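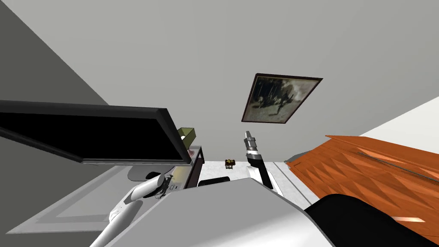 Planner notes: the room that would not hold still

The Zomine planner has a new release, and the main thing in it is that it no longer assumes the floor is down. That sounds like something we should have had from the start. We had it on a list from the start, which in Stulholm terms is nearly the same thing.

The old version worked out "down" once, when a scene loaded, and then trusted the answer for as long as the program ran. In a simulated living room with a level camera this is fine, and we spent most of the winter in simulated living rooms with level cameras. Then Altbridge, who use our planner for home-help work, sent over a batch of runs where the head tilts while the arms are moving. The planner looked at those, decided that the ceiling was a large and very convenient table, and started proposing places on it to put things. One plan would have set a cup down next to a hanging picture. The collision checker passed it without a murmur.

The fix is in three parts. Gravity now comes in as its own input at every planning step, in the robot's base frame, and camera pose is kept strictly away from it. Surfaces get tested against that before anything is allowed to call itself a support. And the two arms share one copy of the transform tree. They used to have one each, and the copies drifted apart by a step or two whenever the head moved, so the left arm and the right arm had slightly different opinions about where the room was. This explains a good deal of what we had been calling "timing noise" since last March.

To check it we ran 800 tilted starts across the furnished-room scenes, with both arms free and the head at whatever angle the generator liked. Ceiling placements are down to zero. Plans that fail outright are down to 30, and most of those are the same complaint: a goal low to the floor, an arm already stretched out, and the robot's own torso in the way. We would like to blame the scene. The scene is innocent. The planner still tries to bring the elbow across the chest and is surprised every time to find a chest there.

Speed is a little worse, as you would expect from asking the same question at every step instead of once. More than 3 milliseconds of the extra cost per step turned out to be a log message, now deleted with some feeling. The rest we will live with.

If you are upgrading, the old world_up setting is gone. Configs that still have it will load with a warning, and the setting will be ignored. The Hájek wrapper needs rebuilding against the new headers — do this first, or it will compile happily and pass gravity in the wrong order, and you will get to meet the sideways version of the bug, where walls are tables.

Next up is self-collision for the torso. It has been on the list for a while.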